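About Traltham Concrete Floors

Traltham Concrete Floors grinds, seals and polishes concrete for homes, shops and small warehouses. We work out of a shed in Brellen and take jobs up to 95 kilometres from the yard. Anything further out we quote case by case, with travel listed on its own line.

The business was started by Mieke Van Beek, who had spent years laying slabs and kept being asked what could be done with old ones. The first paid job was a garage in Olvera. It took twice as long as quoted, and the owner paid the quoted price. We still look after that floor and reseal it when it needs it.

There are now 10 of us, including two apprentices and Mieke, who does most of the site visits. Office hours start at 7 am because that is when builders ring.

What we do

Most of our work is on slabs that already exist. Someone pulls up carpet or old tiles, finds concrete underneath and wants to know whether it can be left bare. Usually it can. We check for moisture, look at the cracks and do a small test patch in a corner so you can see how much stone will show before you commit to the whole room. Once the surface has been ground down it can't be put back, so we ask for a signature on the test patch before the big machine comes off the truck.

We offer three finishes. Grind and seal is the cheapest and suits garages, patios and laundries. Honed is a flat, low-sheen finish that we recommend around pools. Mechanically polished takes the longest and costs the most, but there is no coating on top to peel or wear through - only a densifier and a stain guard.
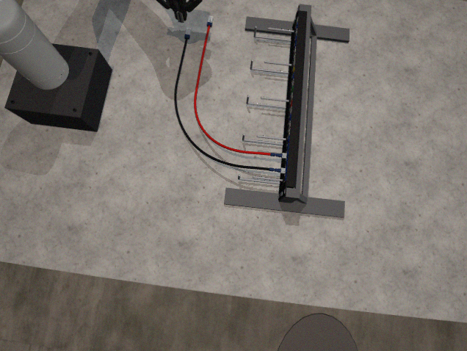
Colour is the thing people ask about most. Grey concrete is rarely one grey. Patches, trowel marks and old glue lines can all show through, and a slab poured in two goes will often look like two slabs. We can even this out a little with a tinted sealer, but we can't make it disappear. If you want a perfectly uniform floor, a coating or a tile is the better choice and we will tell you so at the visit.

Larger jobs

We have a second crew for commercial floors. The biggest so far was the Nenura cold store, at 3150 square metres, done in stages so the loading dock could stay open. For anything over 1000 square metres we ask for drawings and a site meeting before we quote. Night work is available by arrangement.

Dust and water

All our grinders run with vacuum extraction. Where we grind wet, the slurry is collected, left to settle in drums and taken back to the yard. None of it goes down a drain on your site. You will still need to empty the room, take down curtains and cover anything in the next room that you care about. We tape the doorways ourselves.

Licences and insurance

We are licensed and carry public liability cover. Copies of both are sent with every written quote. Workmanship is guaranteed for five years on polished floors and two years on sealed ones. Hairline cracks caused by movement in the slab are not covered.

Visiting the yard

There are sample slabs by the front gate, left out in the weather on purpose, and a set of indoor ones in the office. You can walk on all of them. Parking is on the gravel to the left of the shed. We close for two weeks in May for machine servicing, and emails sent then are answered when we get back.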